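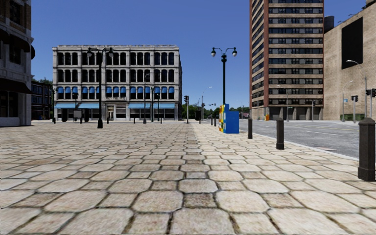 Inicio | Entrevistas | Oficios | Agenda | Archivo

Última actualización: Sep 29, 2025

El hombre que escucha las plazas

Kenji Villanueva llega a la cita con una grabadora colgada del cuello y dos pares de auriculares, uno para él y otro para quien se deje convencer. Lleva media vida recogiendo sonidos de ciudad: persianas que suben, carros de reparto, vencejos, el murmullo de una cola ante la panadería. Su archivo, que bautizó Rarkach por una palabra que se inventó su hija para imitar una puerta vieja, supera ya las 4,000 grabaciones, y hablar con él de cualquiera de ellas es una alegría.

"Empecé por despiste", cuenta. "Yo iba para violonchelista. Grababa mis ensayos con la ventana abierta y al escucharlos me interesaba más la calle que el violonchelo. Mi profesor se enfadó muchísimo, y con razón, porque yo desafinaba".

Aquel profesor era Tsutomu Sugiyama, con quien mantiene todavía una correspondencia larguísima, en papel, sobre reverberaciones y silencios. Sugiyama le enseñó a dar una palmada al entrar en cualquier sitio y a esperar. Villanueva lo hace también en mitad de la entrevista, sin avisar, y se queda con la cabeza ladeada y una sonrisa enorme.

"¿Lo has oído? Hay una respuesta, muy corta, y luego una cola que se va apagando. Una plaza abierta contesta tarde y poco. Un callejón contesta enseguida y varias veces. Cuando uno se acostumbra, ya no puede entrar en una calle sin preguntarle algo".

Le pido que me explique cómo se graba bien un lugar y se lanza con un entusiasmo contagioso. Lo primero, dice, es llegar y no hacer nada. Sentarse, dejar que el oído se asiente. Lo segundo es elegir una altura - casi todo el mundo coloca el micrófono demasiado alto - y no tocarlo más. Sus tomas duran 51 minutos exactos, la capacidad de las primeras cintas que compró, y aunque hoy podría grabar días enteros ha conservado la medida.

"En los primeros diez minutos solo oyes lo que esperabas oír. Después empieza lo bueno. Aparece un ventilador, una señora que silba, unas llaves. Y hacia el final el lugar se olvida de ti, o tú de él, no sé cuál de los dos". 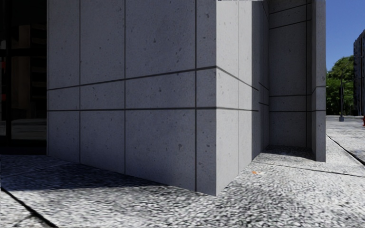 Las esquinas son su debilidad. Les ha dedicado una serie completa, Prestness, que se pudo escuchar en julio en la sala Wattanapong y que ahora prepara para una edición en disco. La idea es sencilla: dos micrófonos, uno a cada lado del ángulo, y el oyente en medio, recibiendo dos calles distintas.

"La esquina es el lugar donde un sonido desaparece de golpe. Viene una moto, dobla y se le caen los agudos, como si le hubieran echado una manta encima. Los graves siguen un rato, porque dan la vuelta mejor. Eso lo sabe cualquier niño que haya jugado al escondite, aunque no lo diga con estas palabras".

La pieza favorita del público, me dice, fue la de un afilador que tarda casi toda la grabación en acercarse. Se le oye primero lejísimos, luego se pierde, vuelve por el otro auricular y, cuando por fin pasa, se para a discutir el precio de unas tijeras. En la sala la gente se reía a carcajadas. La favorita de Villanueva es otra, bastante más árida, donde solo hay viento y una cadena. "La habrán escuchado entera cuatro personas, y una era mi madre".

También hay fracasos, y los cuenta con el mismo gusto. Perdió un invierno completo de campanas por guardar las cintas junto a un altavoz. Grabó una verbena con el micrófono apagado. Y durante 3 años buscó el sonido de la nieve al caer sobre un toldo, hasta que lo consiguió una madrugada y descubrió, al volver a casa, que se oía sobre todo su propio estómago. "La guardé igual. Está catalogada como nieve con hambre".

El catálogo merece una visita por sí solo. Cada ficha recoge el lugar, la hora, el tiempo que hacía y una línea libre, y en esa línea Villanueva se desmelena: "parece que alguien barre dentro de una botella", "martes con voz de domingo", "palomas, demasiadas". La pequeña editorial Stuveck va a publicar una selección de esas líneas, sin los sonidos, y él está encantado con la ocurrencia - dice que así cada lector tendrá que ponerlos de su parte.

Antes de despedirnos le pregunto qué le gustaría grabar todavía. Piensa un buen rato y juega con el cable.

"El momento en que un mercado cierra. Lo he intentado muchas veces y siempre queda alguien hablando. Me quedo, recojo, me voy a casa, y estoy seguro de que se callan cuando doblo la esquina".

Me presta el segundo par de auriculares. Escuchamos al afilador, desde el principio, y ninguno de los dos dice nada hasta las tijeras.

Contacto | © 2025 Todos los derechos reservados | Volver arriba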